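Category: Short Fiction / Work and Machines

NOTICE TO THE HOUSEHOLD SERVICES DIVISION

The Division wishes to record the outcome of the Tuesday review, at which the question before the panel was whether the Barbieri residence could be tidied without staff.

The Plemeo unit had been offered on favorable terms. Its supplier, Zelo, stated in writing that the unit would clear a playroom floor, sort what it found there and return each item to its proper place. The Division asked for a definition of "proper place." Zelo replied in 17 pages.

Mr. Lino Sala, Senior Attendant, was invited to comment. He had maintained the playroom for 11 years and had never written anything down. He stated that the blocks went in the low drawer, that the bear went on the bed, and that the balls went wherever the younger child would look for them next. Asked where that was, he said it depended on the weather.

The panel entered this as "variable."

Under Division rules, no unit may be admitted to a residence until the work has been shown to it by hand. Mr. Sala was therefore assigned to the Brelemo annex for 44 sessions. He was instructed to move small objects in and out of containers at an even pace, and to refrain from tidying anything that had not been listed. He found the second instruction difficult. On two occasions he was reminded that the cables on the floor were outside the scope of the exercise.

In the 29th session he asked whether the unit would know that a ball put away too well was a ball lost. The question was referred upward. It has not come back.

The panel finds that the unit can be taught to close its fingers on an object and open them again. It finds that the low drawer is within reach. On the matter of the weather it makes no finding, and Mr. Sala is retained in his post until one is made.

He has asked that his sessions continue in the afternoon, when the children are at school.
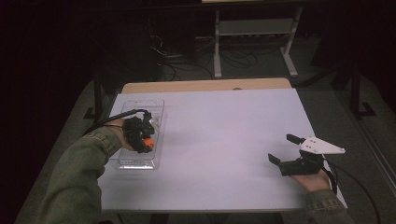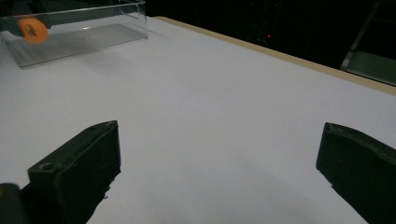
BRELEMO ANNEX, May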